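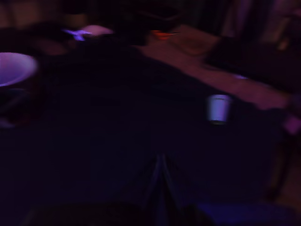
*Diapo 1 - un bol blanc, un coin de table en bois, le soir.*

Laisser la diapo quelques secondes, boire un coup d'eau, dire bonjour. Remercier Madalena Gouveia pour l'invitation chez Senon. J'ai 14 minutes, donc pas d'intro interminable sur mon parcours !

Démarrer par la question à la salle : qui a mangé devant son écran cette semaine ? (Lever la main moi aussi.) Enchaîner sur le bol. Moi, je range mes dossiers, je vide ma corbeille, et la vaisselle reste sur la table - c'est toujours elle que je ramasse en dernier.

## Le bureau à la nuit tombée
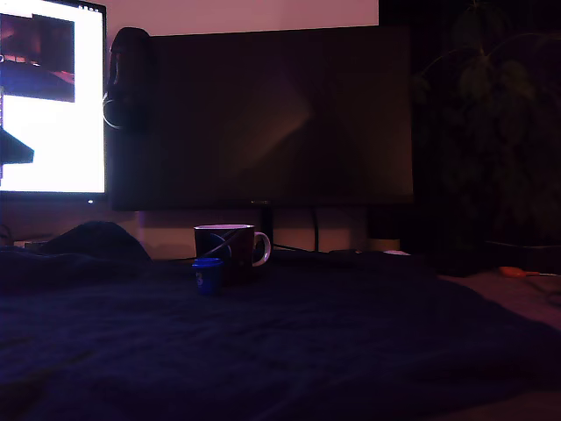 Mon sujet, c'est ce que devient un poste de travail quand on baisse la lumière et qu'on continue quand même. On ne range plus, on pose. Chez Sequeira, j'ai demandé à 75 personnes de me raconter leur fin de journée, et presque toutes parlent d'abord de la tasse. Regardez celle-ci, rouge foncé avec sa bande bleue qui ondule, et le petit gobelet bleu vif juste devant, posé sur le tissu. Le casque, lui, a fini accroché au coin de l'écran (je fais pareil, j'adore, ça ne coûte rien et on le retrouve). Demander si quelqu'un a mieux comme crochet.

Si ça rit, raconter la tasse renversée chez Drelberg. Sinon, passer.

## Les écrans

Ralentir un peu. Parler des yeux, du contraste, de la petite lampe que je traîne partout depuis février. Ne pas citer le chiffre de Travisine, je n'ai pas retrouvé la source.
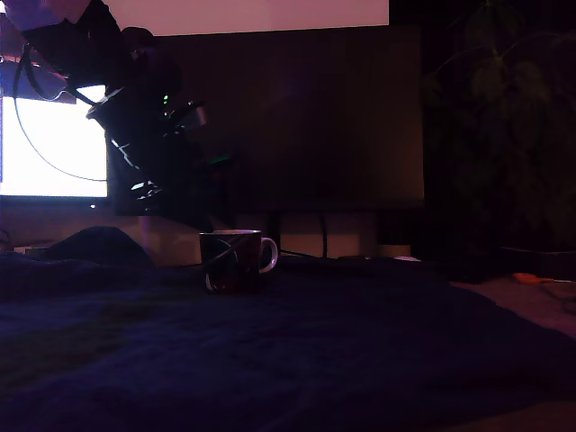 *Diapo 3 - à gauche un écran tout blanc, à côté le grand, éteint.*

Faire remarquer le mur derrière : avec une lampe tournée vers lui, on aurait déjà une pièce plus douce. Et les câbles ! Deux attaches, cinq minutes, je montre celles que j'ai dans ma poche.

Questions. Penser à rendre le micro.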